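Section 5: Opening the Case and Changing the Hard Drive

This section covers removing the drive from a desktop tower, fitting a replacement, and checking the cables before the cover goes back on. It applies to the refurbished office towers supplied under the Radwan and Trarus order numbers. If your order number begins with Stinimo, the drive is held with screws and you should use Section 6 instead.

Allow around 20 minutes. No special tools are needed for the drive itself. A small flashlight helps, as the drive bay gets little light from the room.

Before you start

1. Back up any files you want to keep.

2. Shut down the computer from the operating system. Do not hold the power button to force it off unless the system has stopped responding.

3. Unplug the power cord from the wall and from the back of the computer. Disconnect the monitor, keyboard, mouse and network cable.

4. Press the power button once and hold it for 5 seconds to drain what is left in the power supply.

5. Lay the computer on its side on a firm, flat surface with the removable cover facing up.

CAUTION: Static electricity can damage the motherboard and memory. Touch bare metal on the chassis before reaching inside, and do it again each time you come back to the work. Do not work on carpet.

Removing the cover

6. Pull the cover release latch and lift the cover away. Set it down where it will not be stepped on.

7. Look over the inside before moving anything. Find the motherboard, the memory slots and the drive bay. If you are not used to this kind of work, make a quick sketch of which cable goes where. 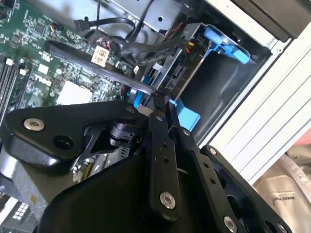

Note: Cable routing differs from one unit to the next, even within the same order. Some units come to us with extra cable folded over the board. This does no harm as long as nothing is pinched and the fan can turn freely.

Removing the old drive

8. Move any loose cables away from the front of the drive bay. Lift them as a bundle. Do not pull on single wires, especially the thin colored leads that run to small connectors on the board.

9. Unplug the data cable and the power cable from the drive. Grip the plug, not the wire. If the data plug has a metal clip, press the clip while you pull.

10. Squeeze the blue tabs on the drive carrier and slide the carrier out of the bay. It should move with light pressure. If it sticks, check for a cable caught behind it.

11. Flex the sides of the carrier outward and lift the drive out. Keep the carrier. Replacement drives from Sosturari are shipped without one.

CAUTION: Sheet metal edges inside the bay can be sharp. Keep your fingers on the plastic carrier.

Fitting the new drive

12. Set the new drive in the carrier with its connectors facing the same way as on the old one. The pins on the carrier must sit in the holes on the sides of the drive.

13. Slide the carrier into the bay until it clicks.

14. Connect the power cable and then the data cable. Both plugs are keyed and fit only one way.

15. Check that the memory modules are fully seated and that the latches on the slots are closed. Modules can work loose when a unit is moved.

16. Put the cover back on, stand the computer upright and reconnect the cables.

First start

Turn the computer on and enter the setup menu. The new drive should be listed by model and size. If it is missing, shut down, unplug the power cord and repeat step 14. If it is still missing after 3 tries, stop and contact Sosturari support with your order number and fault code 251.

Section revised 27 January 2019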